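第7章　柔軟物の把持と双腕操作

本章で学ぶこと
・剛体と柔軟物の違いを、状態の記述という観点から説明できる。
・布の把持点を選ぶ手順を、画像処理と力学の両面から組み立てられる。
・双腕の作業空間を設計し、干渉を避ける待機姿勢を定められる。
・試行記録をもとに、失敗を工程ごとに分類できる。

7.1　課題の設定

前章までに扱った対象物は、いずれも剛体とみなせるものであった。剛体の位置と姿勢は六つの変数で表される。把持の前後で形が変わらないため、グリッパと対象物の相対関係は、滑りがない限り一定に保たれる。第5章のブロック積み課題では、この性質を前提として、把持点を対象物の座標系にあらかじめ固定しておいた。

布ではこの前提が成り立たない。机上に置かれた布は、同じ一枚であっても置くたびに異なる形をとる。縁が内側に折れ込んでいる場合もあれば、四隅がすべて重なりの下に隠れている場合もある。さらに、持ち上げた瞬間に形が変わり、下ろすときにもう一度変わる。把持点を布の座標系に固定しようとしても、その座標系を観測から一意に定めることが難しい。

本章では、総合実習「Praris」を例として、この種の対象物を扱う方法を述べる。Prarisは、二年次後期の実習班が取り組む布整形課題の名称である。乱雑に置かれた正方形の布を双腕ロボットで持ち上げ、展開し、所定の枠内に平らに置くまでを一回の試行とする。実習は10月に始まり、期間は12週である。一班の人数は4名とし、認識、動作計画、制御、記録の担当を置く。担当は固定してもよいが、試行時には全員が停止操作を行えるようにしておく。

試行の終了条件は次のとおりとする。布の四隅がすべて枠内にあり、折れ重なった部分が許容面積以下であれば成功とする。布が机から落下した場合、アームが保護停止に入った場合、または制限時間を超えた場合は失敗とする。成功と失敗のいずれであっても、記録は省略しない。

7.2　柔軟物の状態表現

布の形状を厳密に表そうとすると、布を格子状の質点の集まりとみなし、各質点の位置をすべて変数とする方法が考えられる。これを質点ばねモデルという。隣り合う質点の間には、伸び、せん断、曲げに対応するばねを置く。格子の分割を細かくすれば形状の再現性は高まるが、変数の数は分割数の二乗に比例して増える。

質点ばねモデルは、シミュレーション上で把持後の形状を予測するには有用である。一方、実機の制御周期の中で全質点の位置を推定することは、実習の計算環境では現実的でない。重なりの下にある質点はカメラに写らず、推定の誤差も大きくなる。

そこでPrarisでは、状態を次の三つの量に縮約する。第一に、上方から見た布領域の輪郭。第二に、輪郭上の角の候補点とその確からしさ。第三に、布領域内の高さ分布である。高さ分布からは、折れ重なりの多い箇所と少ない箇所を区別できる。いずれも一枚の深度画像から計算でき、動作の各段階で更新することができる。

縮約した状態表現には、当然ながら失われる情報がある。角の候補点が布の本来の隅であるか、単なる折れ目の先端であるかは、輪郭だけからは判定できない。この曖昧さをどの段階で解消するかが、動作手順の設計を左右する。観測だけで解消しようとする班は認識の処理が重くなり、動作によって解消しようとする班は試行時間が長くなる。

7.3　つまみ上げと把持点の選択

布の最初の把持では、通常、布領域の最も高い点またはその近傍を選ぶ。高い点は布が盛り上がった箇所であり、指先を両側から差し入れやすい。平坦な箇所をつまもうとすると、指先が机面に接触するか、布の表面を滑るだけに終わることが多い。

つまみ上げた布は、把持点を頂点として重力で垂れ下がる。このとき、把持点から最も遠い布上の点が下端にくる傾向がある。把持点が布の中央付近であれば下端は四隅のいずれかになりやすく、把持点がすでに隅であれば、下端は対角の隅になりやすい。ただし、重なりが残ったまま持ち上がると、下端が折れ目になる場合もある。

この性質を利用した手順を、持ち替え法と呼ぶ。一方の腕で布を吊り下げ、他方の腕で下端をつまみ、最初の把持を解放する。これを繰り返すと、把持点は次第に布の隅へ近づく。繰り返しの回数には上限を設け、上限に達した場合は布を机上に戻して最初からやり直す。
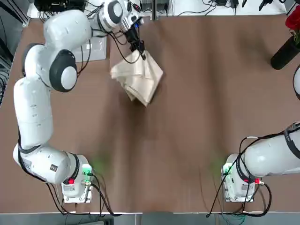 持ち替え法では、吊り下げた布の揺れが収まるまで待つ時間が必要になる。待ち時間が短すぎると下端の推定位置がばらつき、長すぎると試行全体の時間が延びる。待ち時間を固定値とせず、連続する深度画像の差分がしきい値を下回った時点で次の動作に移る方式が望ましい。しきい値は布の種類ごとに測定して決める。薄い布は空調の風でも揺れ続けることがあるため、しきい値とは別に待ち時間の上限も定めておく。

把持力の設定にも注意を要する。剛体の場合、把持力は対象物の重量と摩擦係数から求められた。布の場合は重量が小さいため、必要な把持力は静的な釣り合いからはごく小さな値となる。しかし、展開動作で布を張るときには、張力が指先に直接かかる。把持力は張力を基準に設計し、静止時の値をそのまま用いてはならない。張力が過大になると、布が抜けるか、アームの外力検出が作動する。

7.4　双腕の配置と干渉の回避

双腕の課題では、二台のアームの作業空間が重なる領域を共有領域、いずれか一方だけが到達できる領域を専有領域という。持ち替えと展開は共有領域で行い、待機と退避は専有領域で行うことを原則とする。

共有領域は広いほどよいとは限らない。基部どうしの距離を縮めると共有領域は広がるが、肘どうしの干渉が起こりやすくなる。距離を広げると干渉は減るが、布を高く吊り下げた姿勢で腕が伸びきり、特異姿勢に近づく。Prarisの作業台を設計した際には、基部間の距離を変えながら逆運動学の解を計算し、展開に必要な幅と高さの両方を満たす配置を選んだ。

一方の腕が布を吊り下げている間、他方の腕は待機姿勢をとる。待機姿勢の条件は三つある。吊り下げた布およびその揺れの範囲と交差しないこと。上方カメラの視野内で布領域を遮らないこと。下端への接近動作を、関節の大きな反転なしに開始できることである。第三の条件は見落とされやすい。手首が反対側を向いた姿勢で待機させると、接近の途中で手首が大きく回り、配線に負担がかかる。

配線の取り回しは、動作計画の段階で検討する。グリッパの配線を手首に巻きつけて固定する場合は、手首の回転範囲を配線の余長に合わせて制限する。余長が不足すれば端子が抜け、過剰であれば垂れた配線が布に触れる。制限値はソフトウェアの関節限界として設定し、口頭の申し合わせで済ませてはならない。

干渉の検査には、アームの各リンクを円柱と球で近似した簡易モデルを用いる。計画した軌道を一定の時間間隔で分割し、各時刻において全リンク間の最短距離を求める。最短距離が余裕値を下回った軌道は棄却し、経由点を変更して再計画する。吊り下げた布は、把持点を頂点とする円錐で近似しておくとよい。

7.5　ソフトウェアの構成

Prarisの制御プログラムは、認識、計画、実行の三層に分かれる。認識層は深度画像から7.2節の三つの量を計算する。計画層は状態遷移表に従って次の動作を選び、軌道を生成する。実行層は軌道を関節指令に変換し、異常の有無を監視する。

層の間の通信には、実習用ライブラリMinjaを用いる。Minjaでは、各層がやりとりするデータに時刻印が付けられる。計画層は、受け取った認識結果の時刻印が動作終了時刻より後であることを確認してから処理を始める。この確認を怠ると、布が動く前の画像に基づいて把持点を計算することになり、指先が何もない位置で閉じる。例年、最も多く見られる不具合である。

状態遷移表は、動作名、開始条件、終了条件、失敗時の遷移先を一行ずつ並べたものである。失敗時の遷移先が空欄の行があってはならない。把持の成否は、グリッパの開度と、持ち上げ後の布領域の変化の両方で判定する。開度だけで判定すると、薄い布をつまんだ場合と空振りした場合の区別がつかない。

7.6　試行記録と失敗の分類

実習で得られた記録は、Zumetaと呼ぶ共有データベースに登録する。一件の記録は、初期配置の画像、状態遷移の履歴、関節角度の時系列、および結果の判定からなる。現在の登録数は2,431件である。このうち、初期配置の画像が欠けているものなどを除いた2,000件を、本章の演習で用いる。

失敗は、把持、持ち替え、展開、配置の四工程に分類する。分類の基準は、失敗が判定された工程ではなく、失敗の原因が生じた工程とする。たとえば、展開中に布が抜けた場合でも、その原因が持ち替え時の浅い把持にあれば、持ち替えの失敗とする。原因の特定には、状態遷移の履歴を逆順にたどり、各動作の終了条件がどの程度の余裕をもって満たされていたかを調べる。

分類の結果は班ごとに集計し、改善の優先順位を決める資料とする。件数の多い工程から着手するのが基本であるが、前の工程の改善によって後の工程の失敗が減ることもある。一度に複数の変数を変更すると効果の切り分けができなくなるため、変更は一件ずつ行い、変更の前後で同じ初期配置の組を用いて比較する。

Grenonley杯の学生部門に参加する班は、競技規則が定める判定基準が本章の終了条件と異なる点に注意する。競技では折れ重なりの面積のほか、枠の中心からのずれも評価される。配置工程の終了条件を競技用に書き換える場合は、状態遷移表の版を分け、Zumetaへの登録時に版番号を付記する。

次節では、質点ばねモデルの運動方程式を導き、吊り下げた布の下端の位置を数値的に求める。準備として、第3章で扱った減衰振動の式を確認しておくこと。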